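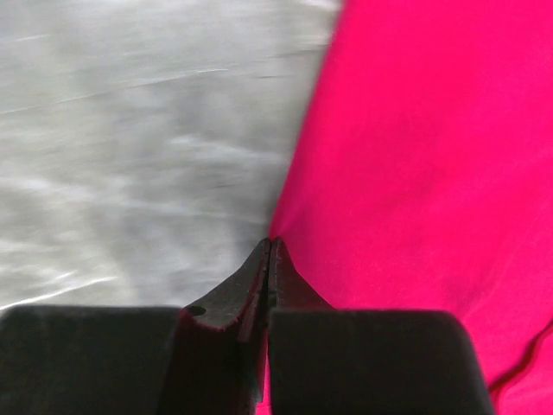

February, 7:40 am. Dye notebook, cochineal again. Callovo batch is out of the pot and I am thrilled with it! Weighed 257 g of dry jersey, mordanted overnight in alum, then into the bath at a low simmer. I was after the kind of bright material that throws a reddish-pink tinge on anything dark you put next to it, and cochineal on wool jersey gets there faster than madder ever has for me. Madder wants to go brick the second you stop watching the thermometer.

Tap water here is hard, so I went with rainwater from the Dunne barrel. Test strips from the tap bath came out plum, nearly gray at the hems. Rainwater strips are clean pink right through. Same bugs, same alum, same pot. 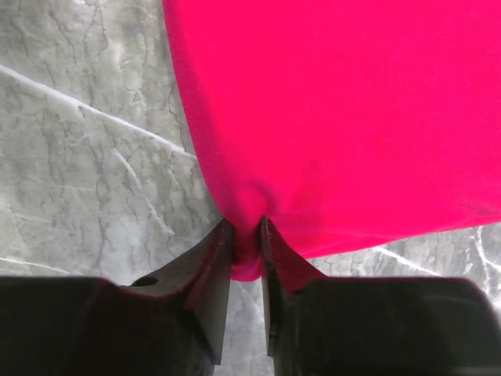 Second thing to write down before I forget: cream of tartar. Nokum recipe card says to leave it out for cellulose, fine, but on wool it shifts the whole thing toward scarlet and I keep under-dosing. Went up a notch on strip 6 and it glowed – want to try that at full size. Exhaust bath still had plenty of color in it, so in went the 86 g skein of Eltus sock yarn. Pale rose, very even, no streaks where the ties were.
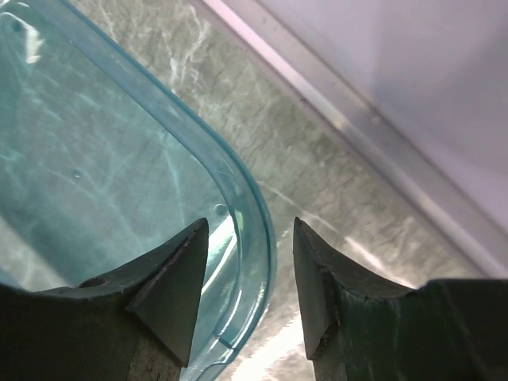
Translucent blue tub, rounded rim.

Rinse notes. Let everything cool in the bath first, all the way. I rushed it last time and got felting along one edge. Neutral soap, two rinses, no wringing. Lightfast cards are taped up in the south window, half of each covered with foil. Pull the first set in March. 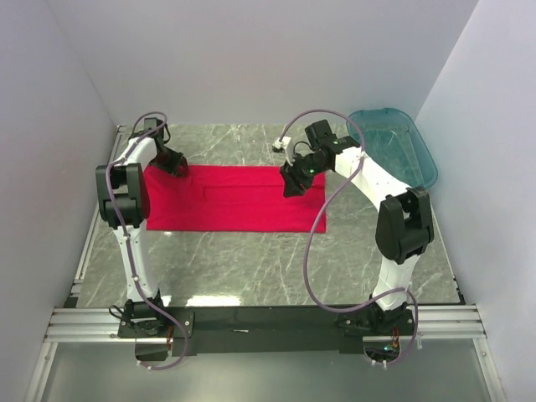

Next pot: 528 g, same mordant ratio, more tartar, longer soak for the ground cochineal (strain twice, the grit leaves freckles). Order more alum, the 1000 g bag is almost down to dust. And try a dip of iron on one strip only – I love the purples but it's so easy to overshoot. Keep the iron spoon OUT of the pink pot.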